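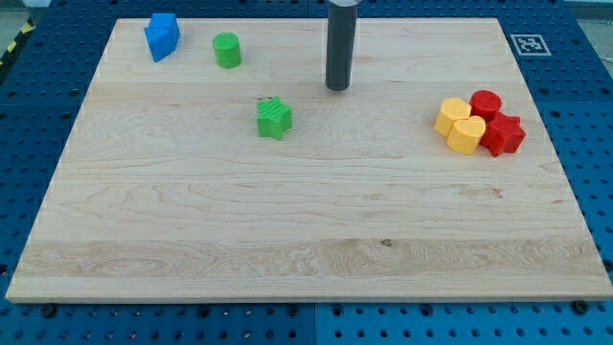
Budget notes for the second cell, June

The arm is the easy line. Dorkura quoted 2,654 for the refurbished controller, cables included, and I've accepted. What I underestimated on the first cell was everything under and around it: perforated panels, bolts, the maple board, hazard tape, printed markers. None of it is expensive, but every piece had its own lead time.

Changes for the new build:

Order 2 boards at once. A replacement with a different grain meant retuning the vision thresholds.

Print the blocks in-house. Ea Hallgrímsson has the star and heart files.

Keep the plain cylindrical tip. Vidari wants 154 for a suction version and I can't justify it for blocks this size.

Allow 5 weeks for panels. Gestira said three last time.

Still waiting on Poul Ingvarsson for the freight quote.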